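**Two-arm cell: left gripper drifting after pad swap, what am I missing?**

**dindo_p** (August 4, 2023)

Hi all! Finally got our two-arm tabletop cell back together at Clakside and I'm so happy with it, except for one thing. I put new finger pads on both grippers in one go, and now the left one closes off-center on every upright object. The right is perfect. Same pads, same bolts, same program!

Done so far: rezeroed both grippers, checked the finger screws, ran 59 open/close cycles with nothing in between. Left arm looks fine in the air. Put something between the fingers and it nudges it sideways before it grips.

**zaker_mike**

Did you rezero before or after the camera bracket went back on the wrist? If the clamp lug isn't seated the whole tool can sit a hair rotated. I'd loosen it, push it home, snug it up and run your zero again.

**dindo_p**

After. Bracket bolts are at 4 Nm per our sheet, but I'll check the lug tonight, good call!

**plinar_fan**

Respectfully, I don't buy the bracket theory. The bracket only carries the camera housing. If your fingers push the object, the pads aren't meeting in the middle, full stop. Swap left and right pads and see if the fault moves.

**zaker_mike**

It's clamped on the same wrist, and if the camera moves, so does your idea of where the object is. He's using vision for the approach, isn't he?

**plinar_fan**

Then he'd miss by the same amount every time, and he'd see it with the jog pendant too. Dindo, does it nudge when you drive it there by hand?

**dindo_p**

Just tried. By hand it nudges a LOT less. So maybe you're both a bit right? I love this forum.

Current test spot, left arm in at the bottle and right arm standing off:
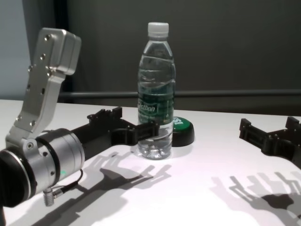
*Left gripper at the test bottle, near finger passing in front just under the label. Green-topped button behind.*

**rey_bautista**

Nice cell! Please get that cable clear of the wrist before you chase anything else. On our Calimlim unit the camera lead pulled the plug at one end of travel and we lost 19 hours to it. Leave a loop and tie it down well away from the joint.

Also, a bottle is a rotten gauge. Clear, ribbed, squeezy. Turn yourself a solid pin and test with that.

**plinar_fan**

Seconding the pin. Still say swap the pads.

**dindo_p**

OK, plan: lug first, then cable, then redo the hand-eye calibration, then pads if it still nudges. Reynaldo, what diameter pin do you use?

**rey_bautista**

Whatever bar is in the rack, as long as it's straight. Write the size on the end with a marker. And log your offsets before you touch the lug, or you won't know which fix did it.

**dindo_p**

Logging them now. File is 321 lines already, haha. Will post numbers when I have both sets!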